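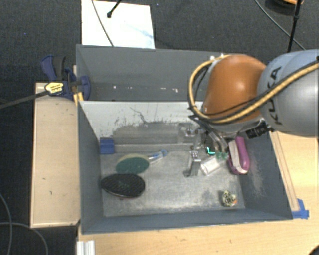

Do I need a formal qualification in textile testing to apply?
A formal qualification is helpful but not required. Two years of paid work in a test laboratory, a dye house or a mill quality office is accepted in its place.

Textile Test Technician, Wesimer Laboratory

Employer: Vatik
Location: Wesimer site, Mirgate
Hours: full time, day shift
Reports to: Lerato Swanepoel, Laboratory Manager
Posted: June 3, 2026

The post

Vatik tests woven and knitted fabrics for furniture makers, workwear suppliers and contract curtain firms. The technician will carry out physical and colour tests on incoming samples, record the results and prepare draft reports for signature. The post became vacant in May and is permanent, subject to a probation period.

Main duties

Booking in samples and checking them against the customer's order form. Samples that arrive without a stated warp direction are held until the customer confirms it.

Cutting and conditioning specimens. Fabric is left in the conditioned room overnight before any strength or abrasion work.

Running abrasion, pilling, tear, seam slippage and tensile tests. Abrasion specimens are inspected at set intervals, and the technician must be able to judge thread breakdown consistently against the reference set.

Assessing colour fastness to rubbing, washing and light under the viewing cabinet. All assessors take a colour vision test before appointment and repeat it each year.

Daily checks on balances and load cells. Outside calibration is arranged by the Buthelezi office, but the technician keeps the equipment log.

The laboratory issues 300 reports in a normal month. Urgent work is shared out at the morning meeting and may displace planned work - applicants should be comfortable with this.

What we are looking for

Essential: accurate written records, normal colour vision, confident use of spreadsheets, and the ability to stand for long periods. Sample rolls are moved by trolley, though some lifting is involved.

Desirable: experience of coated fabrics, knowledge of fibre identification by microscope, and a current driving licence. The licence is used for occasional collections from Buthelezi, 60 miles away.

Terms

Pay is on the technician scale and depends on experience. A shift allowance is not paid. A training budget of £800 a year is available after probation and may be put towards a part-time certificate - fees above that amount are met by the employee. Parking is free. Safety shoes and laboratory coats are supplied.

How to apply

Send a CV and a covering letter of no more than 2 pages to Mudassar Sial, Personnel, at the Mirgate address. The letter should state which test methods you have carried out yourself and which you have only observed. Shortlisted applicants will be asked to attend a half-day visit, made up of an interview, the colour vision test and a short cutting exercise.

Please state your notice period in the letter.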